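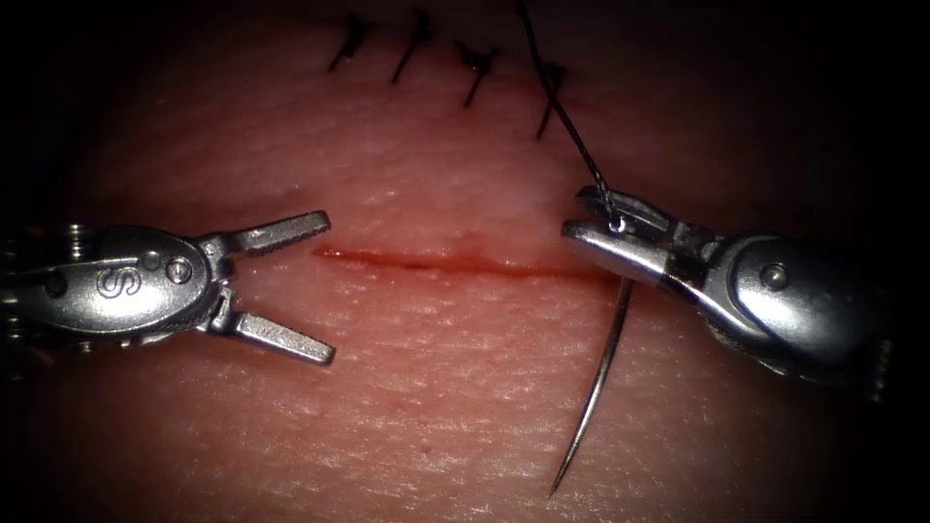 절개선이 한 줄 나 있는 붉은색 연습용 조직 패드

홈 | 생활 팁 | 주방 | 세탁 | 공구·수리 | 운동용품 | 문의

크리켓 장비 집에서 손질하고 보관하기

시즌이 끝나면 장비 가방을 그대로 창고에 넣어 두는 사람이 많다. 이듬해에 꺼내 보면 장갑은 굳어 있고 배트에는 금이 가 있다. 트롤텐 클럽에서 장비를 맡은 지 18년이 되었는데, 해마다 버리는 물건의 절반은 보관만 제대로 했어도 더 쓸 수 있는 것이었다. 집에서 할 수 있는 것만 적는다.

배트 기름칠

새 배트는 생아마인유를 얇게 두 번 바른다. 끓인 아마인유는 막이 두꺼워져서 쓰지 않는다. 앞면과 옆면, 끝부분에 바르고 손잡이와 이음매에는 묻히지 않는다. 천에 찻숟가락 하나 정도 묻혀 문지른 뒤 눕혀서 하룻밤 둔다. 세워 두면 기름이 끝에 고인다. 앞면에 보호 필름이 붙은 배트는 필름 아래로 기름이 들어가지 않으니 뒷면만 가볍게 닦으면 된다.

쓰던 배트는 고운 사포로 앞면의 때를 벗겨 낸 다음 한 번만 바른다. 기름을 많이 먹이면 무거워지고 타구감이 둔해진다. 재작년에 킬리안 취르허의 배트를 저울에 달았더니 처음 샀을 때보다 69g이 늘어 있었다. 매달 기름을 발랐다고 했다.

실금과 벌어진 곳

앞면의 가는 실금은 그냥 두어도 된다. 손톱이 걸릴 정도면 목공풀을 이쑤시개로 밀어 넣고 마스킹테이프로 감아 하루 둔다. 굳은 뒤 튀어나온 풀은 사포로 민다. 끝이 갈라졌으면 클램프로 조이되 배트와 클램프 사이에 자투리 나무를 댄다. 손잡이 쪽까지 올라간 금은 집에서 고치지 말고 수리점에 보낸다.

그립 갈기

헌 그립은 칼로 자르지 말고 위에서부터 말아 내린다. 잘 안 내려오면 안쪽에 베이비파우더를 조금 넣는다. 새 그립을 끼울 때는 그립콘이 있으면 편하고, 없으면 둘이서 하면 된다. 끝은 비닐테이프로 두 바퀴 감는다.

장갑

손바닥이 가죽인 장갑은 세탁기에 넣지 않는다. 미지근한 물에 중성세제를 몇 방울 풀어 천을 적시고, 꼭 짜서 겉과 손목 밴드를 닦는다. 안쪽은 마른 신문지를 말아 손가락마다 넣고 두 시간 뒤에 갈아 준다. 드라이어나 라디에이터는 가죽을 굳게 한다. 이미 굳은 손바닥은 스타킨 가죽크림을 콩알만큼 발라 손으로 주무르면 어느 정도 풀린다. 다른 가죽크림도 무색이면 괜찮다.
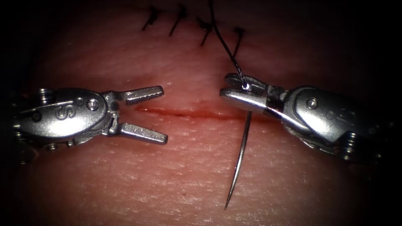 손가락 사이 솔기가 터졌을 때는 나일론실을 두 겹으로 해서 원래 바늘구멍을 따라 꿰맨다. 새 구멍을 내면 그 줄을 따라 다시 찢어진다. 매듭은 바깥쪽에 둔다. 안쪽에 매듭이 있으면 손가락에 물집이 생긴다. 바늘은 가죽용 세모바늘이 낫다.

다리 보호대

흰 보호대의 붉은 공 자국은 마른 상태에서 지우개로 먼저 문지른다. 남은 자국은 베이킹소다를 물에 되게 개어 칫솔로 닦고 젖은 천으로 두 번 훔친다. 표백제를 쓰면 한동안 하얗다가 누렇게 변한다. 벨크로에 낀 풀과 실밥은 핀셋이나 굵은 바늘로 빼낸다. 끈이 늘어났으면 보호대를 버리지 말고 끈만 바꾼다. 브루케로 매장에서 끈만 따로 판다.

스파이크화

징은 시즌 끝에 모두 빼서 한 통에 넣고, 나사 구멍에 낀 흙은 이쑤시개로 판다. 구멍에 바셀린을 조금 발라 두면 봄에 징이 잘 돌아간다. 리즐 탄너는 바셀린 대신 양초를 쓰는데 차이는 모르겠다.

공

젖은 공은 마른 천으로 닦고 그늘에 둔다. 연습용으로 모아 둔 공은 양파망에 담아 걸어 둔다. 상자에 쌓으면 아래쪽에 곰팡이가 핀다. 실밥이 일어난 공은 따로 빼서 던져 주기 연습에만 쓴다.

보관 장소

난방이 되는 방도, 습기가 차는 지하실도 좋지 않다. 우리 집은 북쪽 복도 벽장에 둔다. 배트는 천 자루에 넣어 눕히고, 비닐 자루는 쓰지 않는다. 가방은 비워서 지퍼를 열어 두고 바닥에 신문지를 깐다. 2월에 한 번 꺼내서 곰팡이가 있는지 보고, 배트가 말라 보이면 기름을 아주 얇게 바른다. 그립과 끈도 이때 주문해 두면 첫 연습 전에 받을 수 있다.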